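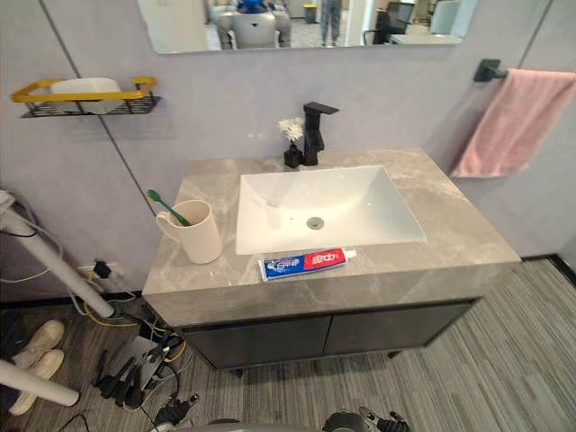

The guest house in Tolldale has finished the work on its shared washroom, and guests can use the room again from this month. The work took 5 weeks and cost 1,099 dollars, which was a little less than the house had planned. The old sink, which stood on a thin metal leg, is gone. In its place is a dark gray cabinet with two doors and a thick countertop with a gray marble pattern. The white basin is set into the counter, and the tall black faucet has a single lever, so it can be opened with one hand. A wide mirror without a frame now hangs over it.

Nusrat Khattak, who manages the house, said that guests had asked for more space near the sink for many years. "Before, people held their toothpaste under the arm while they washed," she said. "Now you can put a mug and a toothbrush down and they stay where you put them."

The cabinet stands on short legs, and it is possible to clean the floor under it with a flat mop. The towel bar is on the wall to the right of the counter, and a small wire shelf is on the left. Khattak chose black for both of them, to go with the faucet. The walls are a pale lavender gray — her second choice, after the first paint looked too blue in the evening.

The cabinet and the basin were ordered from Janjua, a shop in Brorkthorpe, and delivery was late by several days. During the work, guests used the smaller washroom upstairs.

The house has put 2,000 dollars aside for the next job, the shower room on the same floor. That work will start in December. Guests who stay during those days will pay 50 dollars less per week.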